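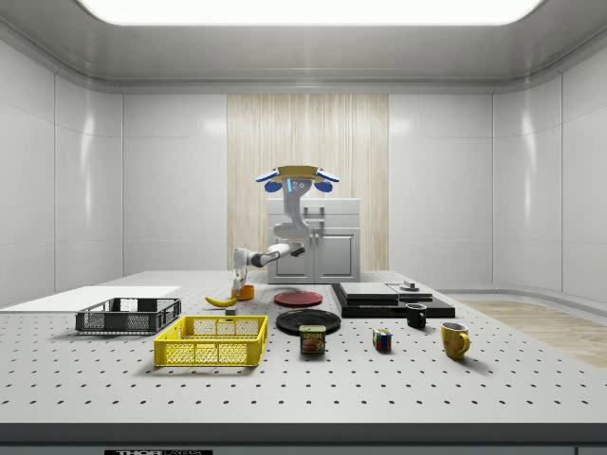

Sim bench, cup task, gripper over the orange cup. Banana to the left, crates in front.

January 18, 2022

Went through the scene rules with Tassanee this morning before starting the new batch. Writing them down in the form we agreed on, so that the wiki page can be replaced. The old page still describes the Priluvik table and should be ignored.

Scene setup

Every object on the table has to have an entry in the asset list with mass, friction and collision mesh source. No entry, no run. The crates are the usual problem. Their sides are open mesh and if someone swaps in a convex hull to save time, the inside fills up solid and anything dropped in sits on top. Use the decomposed mesh, always, even for a run where the crates are only clutter.

Clutter stays in for the cup task. Kanokwan asked if we could clear the banana and the small gray cube for the first pass. Decided no. If the approach only passes on a bare table we want to see that early. A bare-table run is fine for debugging but it gets the prefix "dbg" and does not go in the results sheet.

Approach

Top-down only for the cup until the side grasp has been reviewed. Fingers vertical, stop at the pre-grasp height, check clearance to the neighbors, then descend. The clearance check is a separate step in the log. Vanderleia's script had folded it into the descend call and it was impossible to tell afterward which one had refused. Split again as of today.

Speed cap in sim is the same as on the real arm. I know it is slower. We had a policy in October that looked good and had been run with the cap off, and none of it carried over.

Contact with anything other than the target is a fail, including contact with the table. Sivaprasad wants a "soft touch" category for light brushes against crates. I am against it but left it as an open item.

Logging

Seed, commit, asset list version, operator initials. Save one still at pre-grasp from the fixed view, same view for everybody. Do not move the camera to get a nicer angle - make a second view if you need one.

Batch so far: 196 runs, 26 fails under the contact rule. Of those, 2 have no seed recorded, so they can't be replayed. They stay in the count as fails. Please don't delete them.

To do

- Nantana to check the mug handles in the asset list, collision mesh looked too thick when I opened it
- me: move the speed cap out of the launch file and into the Flollico config, where it can't be overridden by accident
- Sivaprasad: one paragraph on soft touch, with a force number in it
- ask Deng if they want the failed runs too or only the sheet

Rerun of the 2 seedless cases with fresh seeds is queued for tonight, logged as new runs.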